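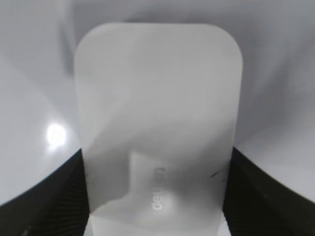 Eilif Isaksson writes that the like-for-like page still has Solheim's cars in it, even though he switched the site off in the group settings twice, and that the used-car line is now high by nine units against his own sheet. He needs the page for the quarterly statement and doesn't want to type over the numbers by hand.

Ticket 1885
Product: Tirneo group reporting
Customer: Grindthorpe
Area: like-for-like sales, acquired sites
Opened: May 11, 2019
Status: closed, one item moved to a new ticket

First reply to Eilif

Hi Eilif, thanks for sending your own sheet along with the export, it saved me a whole morning! Yes, I can see the gap. The total page matches you to the dollar, new cars match, service and parts match, and the only line that's off is used cars. I love a problem that stays in one place like that. Please leave the settings alone for now so I can look at them the way they are.

Can you tell me the date you entered for the Solheim purchase, and whether any stock was moved between Solheim and your older sites before the dealer codes were merged?

Reply from Eilif

Purchase date is in September, the day the shares changed hands. The codes were merged later, after the stock check. Cars were moved in between, mostly Minis, as we had buyers waiting at the main site and Solheim had them on the lot.

Log

Started with the site switch. It works, but only from the page where you see it. The report has its own saved list of sites, and that list was made before the purchase with "all sites" ticked. Any new site gets added to an "all sites" list on its own. So Eilif turned Solheim off in the group settings, the report read its own list, and Solheim walked right back in. Changed the saved list to named sites and ran it again. Solheim as a site is gone from the page.

Used cars still high, though — less than before, but high. Good, a second cause!

Pulled every used-car sale with a stock record older than the code merge. Tirneo writes two things on a car that moves between companies in a group: a sale out of the old company and a purchase into the new one. Inside one company it writes a transfer and no sale at all. Between the share purchase and the code merge, Solheim was still set up as an outside company. So each Mini that went over to the main site was booked as a trade sale by Solheim, a trade purchase by the main site, and then a retail sale when the buyer picked it up. The group total takes the trade sale out again at the end of the month. The like-for-like page doesn't, and it never had to before this.
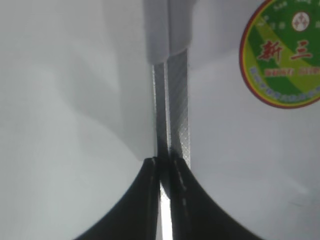 I went through the stock numbers one at a time and matched seven of the nine to moved cars. All seven are Minis. Each has the pair of trade entries and a retail sale after it, and once I marked the pairs as internal, they dropped off the page on the next run. I ran it a second time from an empty cache to be sure the first run wasn't showing me something stale. Same numbers both times, very happy with that.

The other two took longer. They had no trade entries, so I'd been leaving them out of my search. They're demonstrators. Solheim had them as fixed assets, and when they were sold the money came through the asset page and was then keyed again as used retail by the sales desk. That is a real double entry, and I can't fix it from here. It needs a journal from someone at Grindthorpe who can sign for it.

Second reply to Eilif

Hi Eilif, great news, we've got all of it! Your sheet was right from the start. Please do these in order:

Open the like-for-like report, go to Sites, and check that it reads "Named sites" with Solheim not ticked. I've set this, but I'd like you to see it from your own login.

Go to Stock, Moves, and filter on internal. You should find the seven cars we talked about. If one of them was a true trade sale to an outside buyer, tell me the stock number and I'll put it back.

Post a journal for the two demonstrators. Take them out of used retail and leave the asset side as it is. The stock numbers are in the file I attached.

Run the page again with the comparison set to last year.

One more thing, and it's a choice for you and your auditors, so I'm only pointing at it. The main site did sell those Minis to real customers, and those retail sales are still in your like-for-like figure. Some groups leave them in, others take out any car that came from a site bought in the year. Tirneo can do either. The box is under Options, near the bottom, and it's called "Exclude stock from acquired sites." Whichever you pick, use it for the next 4 quarters, or the comparison will jump when Solheim comes into the base.

Reply from Eilif

Sites list is fine. All seven are internal, I checked them against the transport slips. Journal is posted. The page now agrees with my sheet. We'll leave the retail sales in and put a note under the table. Could the group settings page warn people that a report can have its own list? I'd never have found that.
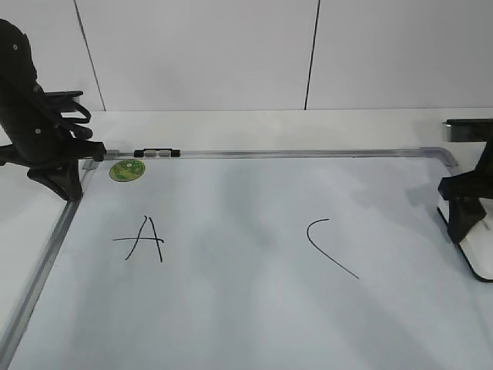
Third reply to Eilif

Yes, and thank you for asking, because I wanted the same thing by the end of the first hour! I've opened a request for it and put your name on as the customer. What I've asked for is a line of text beside the site switch that names any report using a different list, with a link to open it. I also asked that "all sites" stop adding new companies without a prompt, at least on comparison reports.

Until that's in, check the saved lists each time a company joins the group. Reports, Manage, then sort by site list, and anything that reads "all sites" will be at the top.

Internal note

Moved the month-end part to its own ticket. The like-for-like page should take out trade sales between group companies from the purchase date, and right now it looks at the code merge date. I have a small test group set up with two companies and a handful of cars that shows it every time, so whoever picks this up can start from there. The steps are in the ticket. Please don't use the Grindthorpe data for testing, they're live and closing the quarter.

Closed with Eilif's okay.

Helge Fagerlund
Tirneo support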